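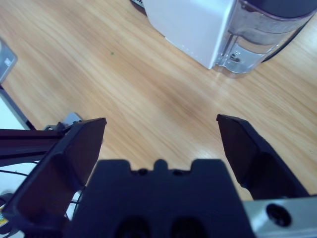 *Plateau en bois clair, avec le veinage en diagonale.*

## Enregistrer le deuxième album tout de suite après la tournée, ou attendre ?

**basse_fretless** · 12 février 2024

Bonjour à tous ! Je joue de la basse dans Arkemach (post-punk un peu bruyant, chant en français, on traîne dans les petites salles de la région) et on a un vrai désaccord dans le groupe, donc je viens chercher des avis extérieurs.

On a sorti notre premier disque chez Cloltulis, un tout petit label, et on tourne dessus depuis. À ce jour on a vendu 237 vinyles, presque tous au stand après les concerts, et j'en suis très contente. La dernière date est en avril, au Carnegie, et le studio Lalik nous propose un créneau juste derrière. Le guitariste veut foncer : les nouveaux morceaux sont déjà dans le set, on les joue bien, on est chauds. Notre batteuse préférerait souffler et retravailler les structures tranquillement en répète, parce qu'en concert tout va trop vite et on ne s'entend pas jouer.

Moi je suis entre les deux... Le devis pour l'enregistrement et le mix tourne à environ 4000 euros, mastering non compris, et on n'a pas les moyens de refaire si on se plante. Est-ce que vous avez déjà enchaîné comme ça ? Et est-ce que ça vaut le coup de prendre tout en live dans la même pièce, ou il vaut mieux faire piste par piste ?

Merci d'avance, et pardon pour le pavé !

---

**vieux_jack_6.35**

Salut ! On l'a fait avec mon ancien groupe et, franchement, je le referais demain. À la sortie d'une tournée on est soudés comme jamais, la section rythmique respire ensemble, et ça, tu ne le retrouves pas après deux mois de pause (nous on a mis tout un été à remonter la pente, la fois d'après).

Par contre ta batteuse n'a pas tort sur les tempos. On jouait tout beaucoup trop vite, et on s'en est rendu compte en réécoutant des enregistrements de concert faits au téléphone. Du coup, avant d'entrer en studio, on s'est bloqué une semaine de répétition à bas volume, ampli basse presque éteint, batterie aux balais. C'est affreux pour l'ego mais tu entends tout : les accords qui frottent avec le chant, le pont qui dure deux fois trop longtemps, la ligne de basse que tu croyais géniale...

Pour la prise, nous c'était basse, batterie et guitare ensemble, les amplis isolés dans une autre pièce, et la voix refaite ensuite. Trois prises maximum par morceau. Au-delà on devenait mauvais et on commençait à se faire la tête. Demande à Lalik s'ils ont de quoi isoler les amplis, tous les petits studios n'ont pas ça, et si la repisse part dans les micros de batterie tu ne pourras plus rien corriger.

Et négocie le mastering avec le reste ! En le demandant au moment du devis, on passe souvent mieux que trois mois après.

---

**mimolette_sonore**

piste par piste si vous n'êtes pas carrés au clic, sinon live. voilà

---

**choeurs_et_claviers**

Coucou, je ne suis pas tout à fait d'accord avec la réponse au-dessus, on peut très bien jouer live sans clic, plein de disques que j'adore bougent un peu et c'est très bien comme ça.

Sur ta première question : pourquoi ne pas couper la poire en deux ? Vous gardez le créneau mais vous n'enregistrez que les morceaux rodés sur scène. Les autres, vous les finissez à l'automne. Nous on était arrivés avec 20 titres, fiers comme tout, et l'ingé son nous a demandé dès le matin lesquels on défendrait vraiment. Gros silence dans la cabine. On en a gardé la moitié et le disque y a beaucoup gagné.

Pense aussi à ta chanteuse ou ton chanteur. Après une tournée, la voix est souvent rincée, donc je caserais les voix plus tard, même sur une seule journée. Et parles-en au label avant de signer quoi que ce soit avec le studio, on ne sait jamais, ils ont peut-être une enveloppe ou au moins un avis sur la date de sortie.

---

**basse_fretless**

Merci, c'est super utile ! J'ai fait lire tout ça au groupe et l'idée des répètes à bas volume plaît à tout le monde, même au guitariste. J'appelle Lalik pour cette histoire d'amplis.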